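# Clorka Range Guide, Section 6: Cleaning and Refitting the Grates

Applies to gas models 148 and 252. Read the whole section before you start. 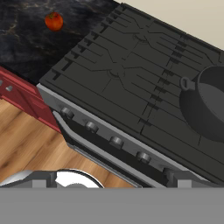
## 6.1 Before you begin

1. Turn every control knob to OFF.
2. Wait until the grates and burner caps are cool to the touch.
3. Move all cookware off the cooktop.
4. Lay a folded towel on the counter next to the range.

**Caution:** The grates are heavy. Lift one section at a time, with both hands.

## 6.2 Washing

1. Set the grates on the towel, ribs facing up.
2. Wash with warm water, mild dish soap and a nylon brush.
3. For baked-on food, cover the spot with a paste of baking soda and water. Leave it for 30 minutes, then scrub again.
4. Rinse and dry right away. Do not leave grates to drip dry overnight.

**Note:** Do not use oven cleaner, steel wool or the dishwasher. Damage from these is not covered by the warranty.

## 6.3 Burner caps

1. Lift off each cap and wipe it with a damp cloth.
2. Clear blocked ports with a straightened paper clip. Toothpicks can break off inside.
3. Put each cap back so it sits level and does not rock.

## 6.4 Refitting

1. Lower each grate section straight down onto its locating pins.
2. Press on the corners. If a section rocks, lift it and check for crumbs under the feet.
3. Light each burner in turn. The flame should be blue and even.

If a burner will not light after cleaning, let the cap dry for another hour and try again. Replacement rubber feet are sold in packs under part number 1331.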